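Lists > Mowat Ward Forum > Elections and voting > Thread

Re: Proposed change to the postal vote deadline
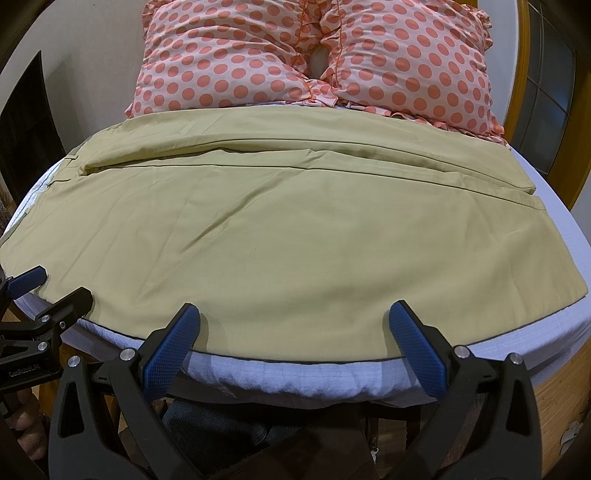
Khaki fabric on a white quilted mattress

2 min read | 4 replies | 0 shares

From: Innes Forsyth
To: Mowat Ward Forum

Kimie,

Thanks for setting the figures out. I have read the draft order twice now and have three comments, the first of which affects your point about turnout.

On 10 June Kimie Uchida wrote:
> The draft moves the last day for postal vote applications from
> 11 working days before the poll to 13. The council says the
> printers need the extra time. I don't think two days will change
> turnout in Mowat, but it will catch people who apply after the
> candidate leaflets arrive. Does anyone know whether the same
> change applies to proxy votes? I couldn't find it in the text.

1. Proxy votes. They are in Schedule 2, paragraph 7, which is easy to miss as the heading only mentions postal voting. The proxy deadline stays where it is. The emergency proxy rules are not touched either.

2. Turnout. I agree that the overall effect will be small, but the ward total hides the difference between polling districts. Dudico has far more postal voters than Momby, and at the last ward election most of its late applications came in during the final two days. Those are the applications the new deadline would shut out. Some of those voters would go to the polling station instead. We can't tell how many from the published returns, and the council has not offered an estimate.

3. The printers. The covering report says the present timetable is "not sustainable" but gives no dates for when packs were handed over or posted. Ititport has kept the shorter deadline and publishes its posting dates after each election - ours should do the same before asking for a change. If the delay is in checking applications at the town hall, moving the deadline will not fix it.

I would also like the order to say what happens when an application is received on time but sent back for a missing signature. At present the voter has until the deadline to correct it. With the earlier date, a form returned by second-class post could easily miss it. A short period for corrections would deal with this, and the draft has none.

I will send a response on points 2 and 3 and can add other names to it. Please reply to the list with any changes to the wording by 10 pm tomorrow.

Innes

4 comments in this thread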